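4.2 Ein Nachmittag in der simulierten Küche

Dass ein Arm eine Flasche greifen kann, glaubt uns inzwischen jeder. Mich hat etwas anderes gereizt: Kommt so ein System mit einer ganzen Küchenzeile zurecht, auf der Kram herumliegt wie bei mir zu Hause auch? Also haben Annick Poirier und ich das in Prumport nachgebaut, unserer Simulationsumgebung, und zwar gleich mit Nebenräumen (das war Annicks Idee, und ich habe zwei Wochen darüber geschimpft!).
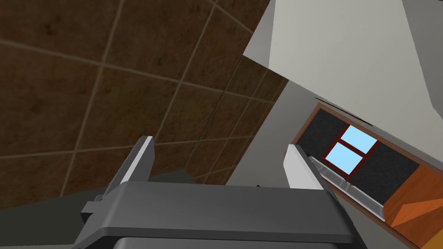

Gerechnet haben wir 2000 Episoden. Eine Episode endet, sobald das Zielobjekt liegt, wo es liegen soll, oder wenn die Zeit um ist. Davon galten 1627 als gelöst, was erst mal prima klingt. Jhun Pascual hat dann allerdings die gelösten Läufe nach Objektform sortiert, und da wurde die Freude schnell kleiner: Flaschen gehen fast immer, flaches Zeug ist ein Glücksspiel. 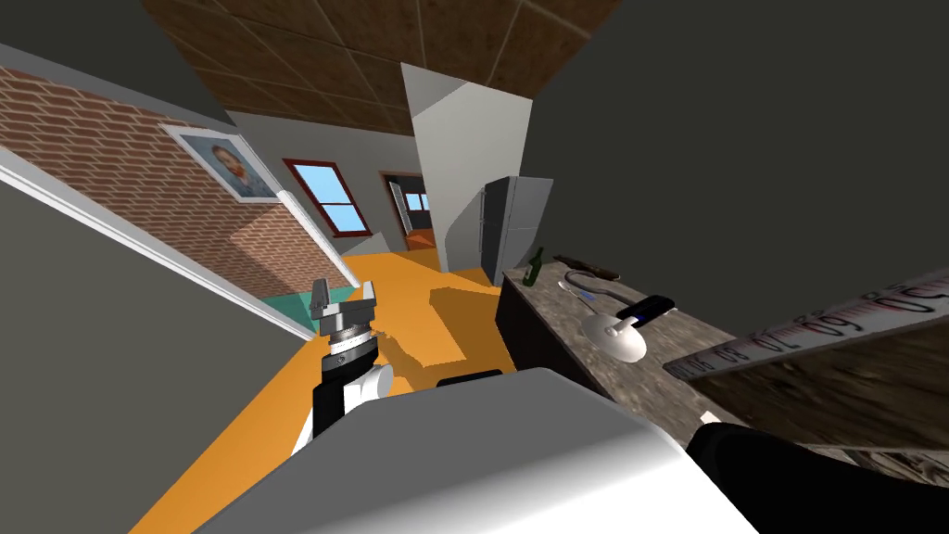

Am meisten Ärger macht alles Dünne und Gebogene. Der Greifer fährt sauber an, die Finger stehen offen, und dann fehlt am Ende ein Stückchen Höhe. Wir haben das Anfahrmodul Bivex deswegen dreimal umgebaut. Ob der Fehler in der Tiefenschätzung steckt oder in der Planung, darüber streiten Jhun und ich bis heute, und ich fürchte, er hat die besseren Argumente.
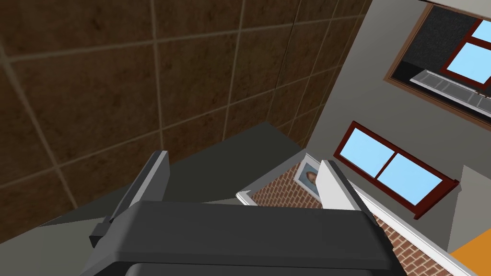
Dazu kommt die Orientierung. Die Handkameras sehen den Raum oft völlig schräg, und was für uns offensichtlich Wand oder Decke ist, muss das Modell sich jedes Mal neu zusammenreimen. In 43 Episoden hat es dabei die Arbeitsfläche ganz aus den Augen verloren und den Arm irgendwo in der Luft geparkt. Mit einer zusätzlichen Lageinformation aus den Gelenkwinkeln sank die Zahl auf 17, ein billiger Trick, den ich gern früher gehabt hätte.

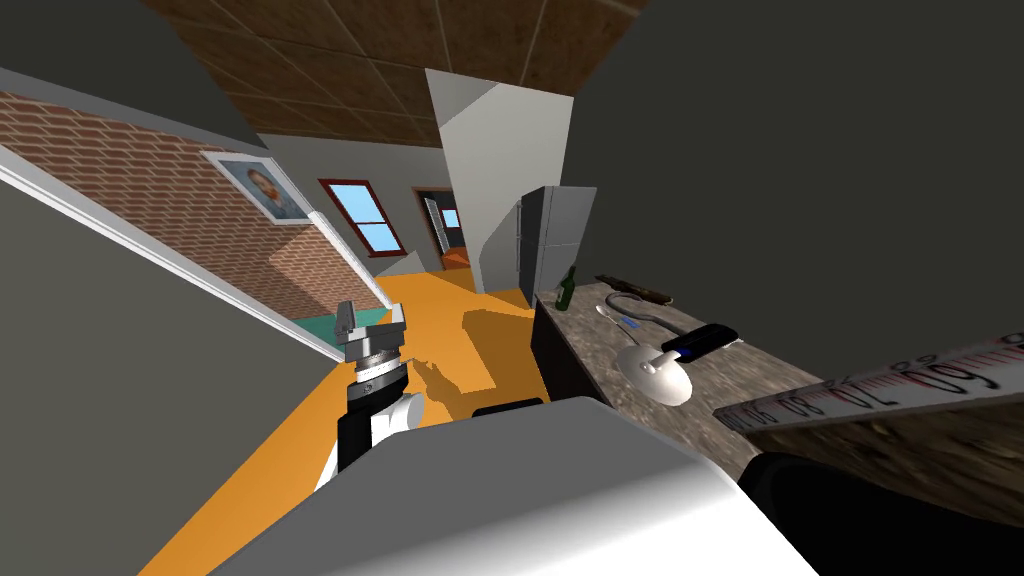

Abb. 4: Simulierte Küche mit Kühlschrank und Arbeitsplatte; auf der Platte eine grüne Flasche und mehrere kleine Utensilien, im Vordergrund rechts ein Maßband.

Kann die Maschine nun die Küche aufräumen? Meine Antwort wäre: Sie kann einzelne Sachen wegräumen, wenn man ihr sagt, welche, und wenn sie nicht zu flach sind. Für den Abwasch am Sonntag würde ich mich noch nicht auf sie verlassen. Wie weit sich die Ergebnisse auf echte Hardware übertragen lassen, behandeln wir in Abschnitt 5.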